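Ticket 577 - Nena arm stops mid-task, kitchen demo, Narkbridge open day
Opened by: Ishbel Aitken
Assigned: Aparecida Coutinho
Priority: high (doors open 10:00)
Status: closed, one follow-up

Problem
Arm halts over the counter with "path timeout". Two times out of the first five runs this morning. Gripper stays shut, cup stays up in the air, have to clear it from the pendant. Can't have that with visitors standing there.

Log

7:50 - Ishbel. Rebooted controller. Same error on the second run. Cable at the wrist looks ok, reseated it anyway.

8:05 - Aparecida (remote). Send me the log pls. Which speed profile are you on?

8:10 - Ishbel. Whatever was on it when it came back from Paterson. Log attached.

8:25 - Aparecida. Found it I think. Timeout is set to 300 ms, that's the Paterson value, their route is shorter. Yours has to come down over the canister and slow right down. Set it to 2 seconds and drop approach speed to 40 percent. Don't touch grip force.

8:40 - Ishbel. Done. Speed was at 100, no wonder. Also re-taught the point above the canister, it was a bit far left and the cup was catching the rim.

8:55 - Ishbel. Ran it again with the new settings. No halts so far. Slower but people will see more that way. Pic from the counter, cup at the canister: 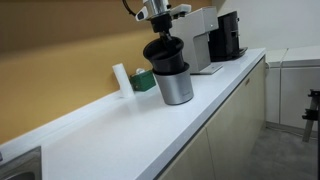
9:05 - Aparecida. Tilt looks fine to me. Leave it. Save the profile under a new name or the next sync will overwite it.

9:10 - Ishbel. Saved as olter_openday. Olter people are bringing the first group through at 10, will keep the pendant in hand.

12:30 - Ishbel. Morning groups done. One stop, my fault - leaned on the e-stop while answering a question. No path timeouts. A kid asked if it does hot chocolate.

12:35 - Aparecida. Closing. Follow-up: timeout should be stored per site, not on the arm. Will raise that seperately.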